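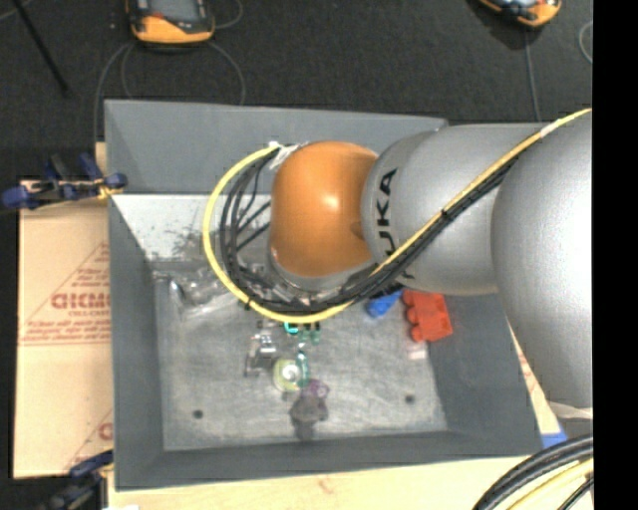 By Young-sook Maeng
Kuvix shared workshop, cell guide
Updated Saturday, November 18, 2023

4. Setting up the bin and dressing the cables

Before you start, put the robot in manual mode and hang the pendant where you can reach the stop button. Only one person works inside the taped line.

1. Set the gray bin on the wooden table with the arm raised clear of it.

2. Clamp the bin. We use clamps on the left side. Push the bin by hand. If it moves, tighten them again.

3. Lay the yellow cable and the black bundle together along the arm and past the orange wrist. Fasten them with small black ties. Leave a wide loop at the wrist.

Note: Snug is enough. A tie pulled tight will pinch the black cables when the wrist turns.

4. Jog the wrist slowly to both ends of its travel and watch the loop. If it catches on the bin wall or pulls straight, stop and redo step 3.

5. Put the test objects in the bin. Mix colors and shapes, and add some clear packaging, which the Wusen picking program still has trouble with.

6. Teach the lowest pick point 2 mm above the bin floor and save it as Au 58.

CAUTION: Do not reach into the bin while the drives are on, even to free a stuck part.

7. Run 4 picks at low speed, then check the clamps and ties again before a full run.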